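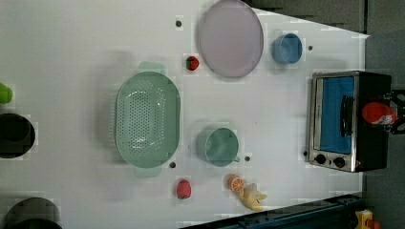 Winley Toy Lending Library
Frequently Asked Questions

Who may join the library?
Membership is open to any household in the Winley district with a child under the age of eight. Grandparents, foster families and registered home day care providers may also apply. Proof of address is required at the time of registration.

How much does membership cost?
The annual fee is $15 per household. Day care providers pay the same fee but must complete a separate form, available at the front desk. Fees are not refunded if a membership is ended early.

How many items may be borrowed at one time?
Each household may borrow up to four items. A boxed set, such as a play kitchen set or a train set, counts as one item regardless of the number of pieces it contains.

How long is the loan period?
Items are lent for three weeks and may be renewed once, provided that no other member has placed a hold. Ride-on toys and outdoor equipment may not be renewed between May and September.

What happens if a piece is lost or broken?
Please tell the desk when the set is returned. A tag on each bag lists its contents, and staff check the set against the tag before it goes back on the shelf. There is no charge for ordinary wear. A missing piece is billed at its replacement cost, and the charge is removed if the piece is found within 30 days — even if the bill has already been paid.

How should toys be cleaned before return?
Hard plastic toys should be washed by hand with warm water and mild soap, then dried fully. Do not place them in a dishwasher. Puzzles and books should be wiped with a dry cloth. Dress-up clothes are laundered by the library and should be returned unwashed.

Can items be reserved?
Yes. The collection holds 2,000 items, and all of them may be reserved online or by telephone. Reserved items are kept at the desk for five days.

Does the library accept donated toys?
Donations are accepted in July and January only. Toys must be complete and in working order. The library cannot accept soft toys, car seats, cribs or anything that has been recalled.

Whom should I contact with other questions?
Questions about membership and fees should be sent to Cinzia Martinelli, Member Services. Questions about donations should be sent to Morena Fabbri, Collections. Both may be reached through the front desk at extension 319.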